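Glass jars and wooden lids: how I keep mine going

Posted July 14, 2025 in Kitchen & Cupboards

I've got a bit of a thing for glass jars. It started with one from a market stall in Clusutlow, and then my sister gave me a few more, and now there's a whole shelf of them above the kettle with pasta and lentils and the posh biscuits in (the posh biscuits don't last long). They look lovely, they don't hold on to smells the way my old plastic tubs did, and I can see when I'm running low on rice before I've got the pan on.

The lids are the fussy part. Glass will put up with nearly anything, but a bamboo lid with a silicone ring needs a bit of looking after, and I ruined 2 before I worked out what I was doing wrong. I'd left them soaking in the washing-up bowl overnight. They swelled, then they dried out, and one of them split right across the top. So!

Take the ring off first. It will feel as if it doesn't want to come, but get the handle of a teaspoon under it and it rolls off. Wash it in warm soapy water and run your thumbnail round the inside, as that's where the flour collects. If it smells of coffee or garlic, leave it in a bowl of water with a spoonful of bicarb for an hour or so.

The wooden part only gets a wipe. Damp cloth, drop of washing-up liquid, another wipe with clean water, then straight on to a tea towel. I stand mine on edge so the air gets to both sides. Keep them off the radiator -- I know it's tempting in November when nothing in the house will dry -- and leave them overnight if you can.

The jar itself can have a proper hot wash. For the tall ones I use a bottle brush, and if there's a cloudy patch at the bottom I put in a splash of white vinegar and a handful of dry rice and swirl it about. Then upside down on the rack until it's bone dry, and I do mean bone dry. One bead of water in the bottom and your sugar's a brick.
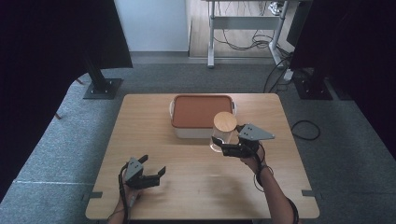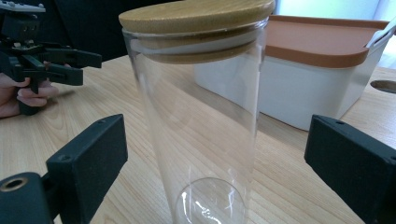 When everything's dry, put the ring back on the plug part of the lid and check it isn't twisted. Press the lid down flat with your palm. If it sits wonky, lift it off and start again, because forcing it is how you chip a rim. A stiff new ring will loosen up if you rub the tiniest dab of cooking oil round it.

Opening is the same in reverse: hold the jar low down with one hand and ease the lid up a bit at a time, turning as you go. Please don't pick up a full jar by its lid. I lost 745 grams of very nice basmati that way and was finding it under the fridge for weeks.

Every few months I give the wood a rub with food-safe mineral oil. Mine is from Skordale, but any will do. Let it sink in, buff off what's left, and don't put the lid back on food until it feels dry.

Lama Hamdan wrote in to ask about labels. I've gone off sticky ones, so I write on the glass with a chalk pen, low down near the base, and put the use-by date on as well. It comes off with a damp cloth and you can start again with the next bag.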